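COMMUNIQUÉ DE PRESSE - Ekbridge, dimanche 8 avril 2018

Prernov vide ses tables. Opération rangement lancée au bureau d'Ekbridge, 51 postes concernés, fin prévue en mai. Sachets plastique, emballages, chutes : tout part au tri.
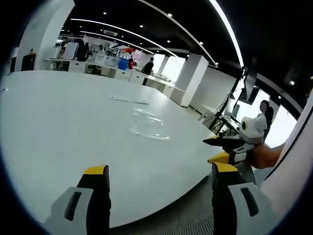 Priorité aux tables rondes, puis aux rangées de bureaux. Presque 500 sachets déja collectés à l'étage. « On continue, étage par étage », indique Catriona Baird, responsable des locaux.

Contact presse : Prernov, poste 13.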